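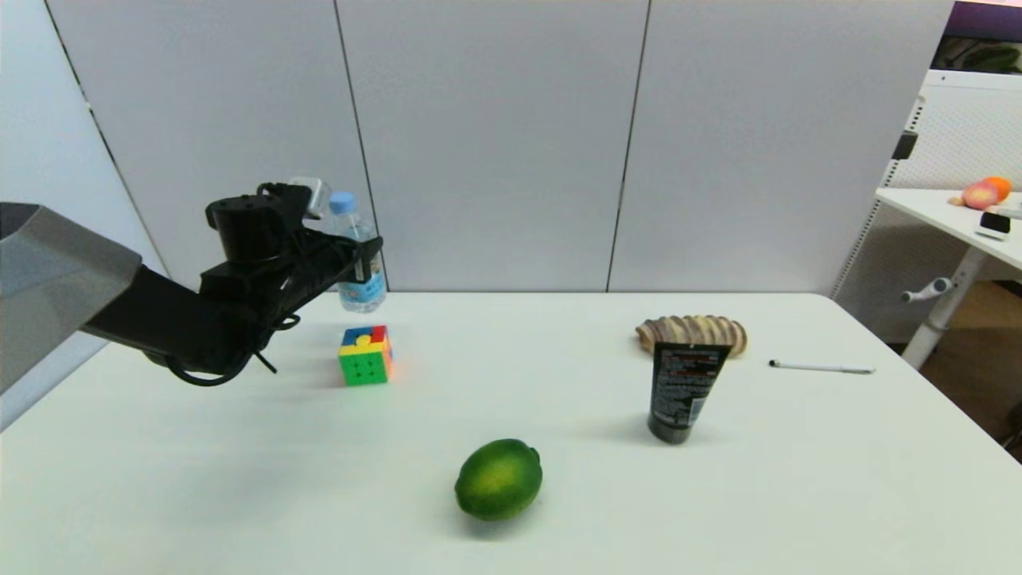
Who decides when the arm may let go? The person whose name is on the sheet, and the arm waits for that person.

It was rule 9 of the Collow book, and Vikas Chaturvedi had written it himself. Now he stood behind the yellow line and wished he had used fewer words.

"It is only water," said Mac Suibhne.

"Rule 9 does not say what is in the bottle."

"We have 4000 lifts to do before August."

"Then we will sign 4000 times."

Mac Suibhne looked at the door – he was hungry – and then at the pen in his own hand. He read the sheet slowly from the top, as the book asked. At the second line he stopped.

"You wrote yesterday's date," he said.

Vikas took the sheet back. His ears were warm. He crossed out the line, wrote 2020-05-04 and gave it to him again. 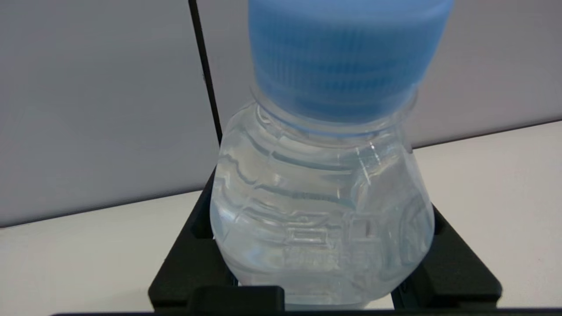
The bottle, waiting for a signature.

Mac Suibhne signed.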